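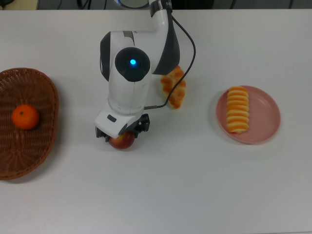 December, evening

Up at half six, dark and raining. I had meant to get to the market before it filled up and I managed it, for once. Bought apples, a bag of mandarins and half a cabbage. The mandarins are good this year, small and easy to peel. The apples are the red ones from the stall by the steps, not very cheap, and a bit floury last time, but Nathalie asked for red and the other stall only had russets.

Bakery after that. There was a queue out of the door. I got croissants and the striped rolls with the ridges on top, which had only just been put out. The woman serving said they make fewer of them in winter and they are usually gone by nine. I ate one on the way back and it was better than it looked, slightly sweet, quite a close crumb. I should have bought more.

Nathalie Visser came at ten to go over the breakfast things. We open the breakfast room again in the new year and I had been putting off deciding how it is going to be laid out. Last winter we put everything on the long sideboard and people queued past each other with hot coffee. This time there will be a white table at the window end with just fruit and bread, and the drinks will go on the other side of the room.

We tried things out for most of the morning. The wicker basket is for fruit. It is the shallow oval one and I am fond of it, but it doesn't hold a lot. If you pile it up the mandarins roll over the rim. Nathalie thinks one layer and no more, filled up again from the kitchen as it goes down. That means somebody has to keep an eye on it, and I said so. She said somebody has to keep an eye on the toast as well. Fair enough.

Apples in with the mandarins or apart? I wanted them together because red and orange look cheerful on a dark morning. She wanted the apples in their own bowl. We left it with them together for now.

The bread took longer. I had thought the big board with a cloth over it, as before, but the crumbs get everywhere and the cloth ends up in the butter. Nathalie had brought a box of coloured plates from her sister's and we used a pink one for the striped rolls. I was doubtful about pink. On the white it is fine. It is the sort of thing guests will remember, and it washes up easily, and I don't have to be frightened of chipping it. She is leaving me the box until the spring.

The croissants need something bigger. Put straight on the table they leave grease, and I don't want to be wiping butter off it all morning. Sylvain used to put them in a tin with a napkin and I may go back to that. Must look for the tin. I think it is in the cellar with the preserving jars.

Nathalie went at half past twelve. Soup for lunch, with the end of yesterday's loaf.

In the afternoon I did the accounts. The Fokico order came to 302, which was more than I had written down, and when I went through it I found I had ordered the tea twice. They will not take it back once it has left the depot, so we shall be drinking a lot of tea. The jam from Olero was 29 and has still not arrived. I rang and was told it was on the van. It was on the van last time I rang too. The boiler bill was 807 and I have put that in the drawer until after Christmas.

Sylvain Barbier telephoned at four about the chairs. He has 28 of them in his barn from when the café shut and says I can have them for the price of the petrol. I don't need that many. I said I would take what fits in the van and he sounded disappointed. They are plain, with straight backs, and a few want gluing. He is going up to Norðdahl to see his daughter and wants the barn cleared before he leaves, so it will have to be soon. I forgot to ask him about the tin.

Went down to the cellar afterwards to look for it myself. Did not find it. Did find the good tablecloths, one of them with mildew along the fold, and the two lamps I thought I had given away. The tablecloth is soaking in the bath with soda. I moved the jars to the upper shelf in case the water comes in again under the back wall, which took an hour, and my shoulder is sore now.

Kultarov came to the back door at about feeding time, as he always does, and sat on the step until I gave him the skin off the fish. He isn't my cat. He had a scratch over one eye but would not let me look at it.

Supper was the fish with some of the cabbage. I had an apple after it. Less floury than the last lot, so I shall go back to that stall.

I have been thinking more about the fruit. If the basket only takes one layer then on a full morning it will be empty by half past eight, and an empty basket looks mean. I could buy a second one the same shape and swap them over, one out on the table and one filled ready in the kitchen. The man at the market with the brooms had some oval ones in the autumn. They were a lighter brown and not so well made at the rim, but they would do.

Things to do tomorrow:
Ring Olero again about the jam
Rinse the tablecloth and see if the mark has gone
Ask Sylvain about the tin, and which day for the chairs
Find out the price of baskets
Put the tea somewhere dry
Order striped rolls from the bakery for the first morning, and ask if they will keep them back for me

Rain has stopped. Bed at ten, with the window open a little.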